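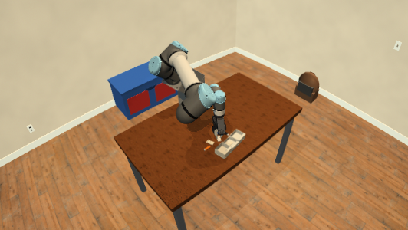
Cell Maintenance Technician, Simulation and Bench (full time)
Brivholm, Jomstead site
Posted Dec 16, 2019

Brivholm is hiring a technician to look after the Dravino cell, a tabletop pick-and-place station with a six-axis arm, a parallel gripper and a three-compartment tray. The cell exists twice: as a bench in the Jomstead workshop and as a simulated model. Settings are tried in the model first and moved to the bench once they pass. You will be responsible for both and for keeping them in agreement.

The work

Most of the week goes to setup and checks. The pedestal position is measured against the table edge after any move, and the base frame in the model is corrected to match. The tray has its own frame, taught from two corners. Small parts are laid out loose on the tabletop beside the tray before a run, and the gripper is brought down over them tool-vertical. You will:

- teach and verify the tool center point after each finger change
- adjust finger opening and approach height for each part type
- run the standard check of 1,000 simulated cycles after a change to the model, and file the log
- trace faults such as missed grasps, tray wall contact and wrist joint limits
- grease, inspect and re-torque the bench arm to the service schedule

Fault reports are numbered. The open ones you would start with are 443 (drift in the tray frame) and 605 (finger tip contact geometry in the model). Report 443 has been open since October and has a partial fix in place. 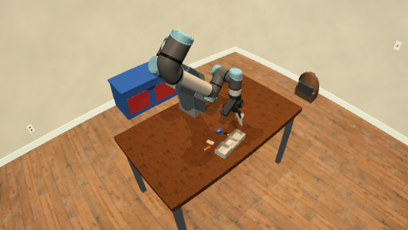 What we ask for

Two years of work on small industrial arms, or equivalent training. You should be able to read a joint log, use a dial indicator and edit a scene description file by hand. Some scripting is needed – the language matters less than leaving it readable. Experience with the Rengifo controller is useful, and we will train a good applicant without it.

Terms

Day shift, 40 hours, one late shift a month for scheduled service. The first 14 days are spent alongside the current technician, who is moving to the tooling group. The bench check in the second interview takes an hour: you will be given a cell with a wrong tool offset and asked to find it.

Send a resume and one page describing a fault you traced from report to repair. Applications are read as they come in.
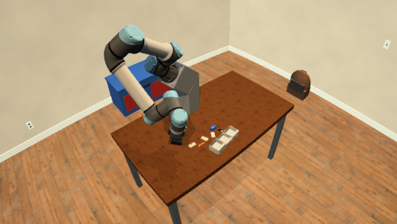
Guest wrote: Does the tray frame get re-taught after every tray swap, or only when the check fails? We had the same drift on a similar cell and it came down to the locating pins.

Brivholm Hiring wrote: After every swap. Pins were replaced as part of the partial fix on 443 and the remaining drift is smaller.

Guest wrote: Is remote work possible for the model side?

Brivholm Hiring wrote: No. Model changes are compared with the bench the same day – the post is on site.

Guest wrote: Applied. Is a PDF resume OK?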